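Trosdale library opens kitchen course for new residents

17/01/2026

The public library in Trosdale will offer a free evening course in home cooking for people who moved to the town during the last year. Registration opened this morning at the front desk, and there are 22 places in the first group.

The course is held in the former school kitchen on Wammont Street, which the town took over in September. The library has paid for new ovens and for the repair of the water pipes. The Kwiatkowski bakery, which has its shop across the street, gives the flour and the yeast without payment.

In the first weeks the participants will learn simple soups and bread. Later they can bring a recipe from their own home and cook it together with the others. The library wants to collect these recipes in a small book, and it hopes to print 192 copies before the summer. Every participant will receive one, and the rest will be sold at the desk.

The idea came from a survey which the library made among its new readers. Of the 103 persons who answered, more than half wrote that they know very few people in the town. Many of them asked for an activity where it is not necessary to speak the language well.

Similar evenings exist already in the neighboring town of Fovlow, where they have been so popular that a second group was started. Trosdale will decide on a second group after Easter.

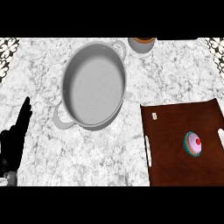 A marble countertop with gray veins, with black-and-white patterned tile beyond it. Illustration.

Each lesson takes two hours and begins at 6 p.m. Participants should bring an apron and a box with a lid for the food they want to take home. Children older than ten years may come together with a parent, but they must also be registered. People with food allergies are asked to write this on the form. The form is available at the library in four languages and can be handed in until the end of the month.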